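Skip to content
Home » Student Projects » Why Good Players Walk Away Early

Why Good Players Walk Away Early
Final report by Myung-ja Oh and In-ho Won
Submitted 6 Apr 2024

When we first picked this subject we thought we would be writing about injuries. Both of us played volleyball through high school, and both of us had teammates who were better than we were and who stopped before we did, so it seemed natural to guess that knees and shoulders were to blame. Our adviser told us to go and ask before we guessed, and we are very glad she did, even though it meant throwing away most of the first draft!

We wrote to 200 former players from the Kidine youth league, all of whom had left before their nineteenth birthday, and 50 of them wrote back. That may sound like a small number, but some of the answers ran to three or four pages (one came with a drawing of a gym floor, which we have kept), and reading them properly took us most of December. We also sat down for longer talks with six players who had gone on to the Akby regional squad, where training takes up five evenings a week and most of the summer.

Injuries came up, of course, but usually late in the letter and almost as an afterthought. What people wanted to tell us about was sleep, and food, and the drive home. One setter wrote that she could recall every word her father said in the car after a lost match and hardly anything about the matches themselves. Another had been throwing up before games for two seasons and thought it was something all players did. She told her coach on the day she quit, and he was kind about it, and she said she wished she had told him sooner. 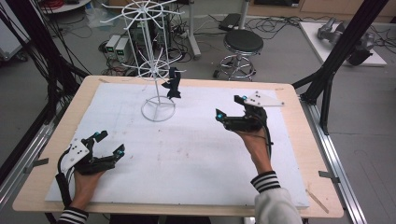 Money was the second big subject, and here we had to be careful, as families don't always like to talk about it. A season at Akby costs a family 1,000 dollars in fees, and a winter tournament away from home can add another 400 dollars once you count the hotel and the gas. Several players said they felt they had to earn that back somehow by playing well. In-ho, who had a scholarship, found this part hard to read – he had never thought about what the other kids on his team were carrying.

We did try to look at what helps. The Kong club, which is much smaller and plays in an old school gym with a low ceiling, lets its players take a month off each year without losing their spot. Two of the six we interviewed had moved there from Akby, and both were still playing for fun in their twenties. Two people can't prove much, and we know it, but we would love for somebody to follow this up with a bigger group.

There are some things we would do differently. Our letter asked "Why did you quit?" and a few people told us, politely, that they didn't care for the word. Myung-ja rewrote it as "How did you come to stop?" for the interviews, and the talk went much more easily after that. We also heard from very few boys, and we don't know if that is because fewer of them left or because fewer of them wanted to write to us about it.

The full set of questions is in Appendix A. The letters themselves are not included, as we promised the players we would keep them private. Our thanks go to everyone who wrote, and to the Grokalach student fund, which paid for the stamps and for two long bus rides.

Next project: Does Home Court Still Matter?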